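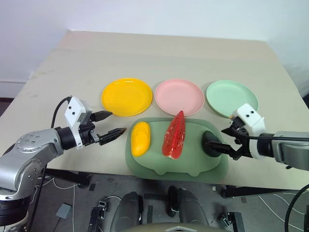 Come teach our robot to set out a meal (two openings)

Hi! I run the imitation learning work at Varer, and I'm looking for 2 people to join me as paid demonstrators on Plumonus. You'd guide both arms through simple jobs, like moving a toy mango or a watermelon wedge from the tray to one of the plates, and the robot would learn from your moves.

Our last round surprised me. With more than 100 demos from one person, the policy froze whenever a piece lay at an odd angle. Mixing in demos from 5 people fixed most of that, so now I want more styles – lefties, slowpokes, gamers, everybody!

No coding needed. Sessions run two hours, with a break in the middle (snacks are real, unlike the avocado).

Want in? Send me a few lines through the Nilach jobs page by 15 May 2020 and tell me which hours suit you.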